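Harholm releases Pulier 24 for tag-based arm planning
2020-09-28

Harholm has put out a new version of Pulier, its planning and perception software for tabletop robot arms. The release, numbered 24, went to existing users first and will open to everyone else in October.

The main change is in how the software deals with fiducial tags. Earlier versions worked out an object's pose from one tag at a time and dropped the object when that tag was hidden. Pulier 24 combines every tag it can find on the same object and keeps a single pose estimate, so the planner has something to work with while the gripper is in the way.

"Most of our bug reports came from the last few inches of the approach," said Soledad Iwasaki, who leads the perception group. "The arm comes down, covers a tag, and the old code starts guessing."
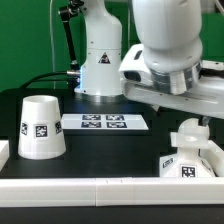
Tagged parts and a four-tag plate on the table, with the gripper over one of the parts.

Harholm ran 3,000 simulated grasps before the release, followed by 586 on a real arm. In the real runs, 97 percent finished without a replan. Rodrigo Montes, who wrote the new planner code, said the remaining failures were mostly bad calibration files - the software now checks these on startup and refuses to run if the numbers don't agree.

There is also a new log viewer, which shows the planned path next to the one the arm followed. It replaces the Kamel plug-in, and old Kamel logs can be converted with a command line tool that comes with the release.

Users who have written their own object models will need to add a tag list to each one. The format is described in the upgrade notes. Support for the previous version ends when the October release goes out.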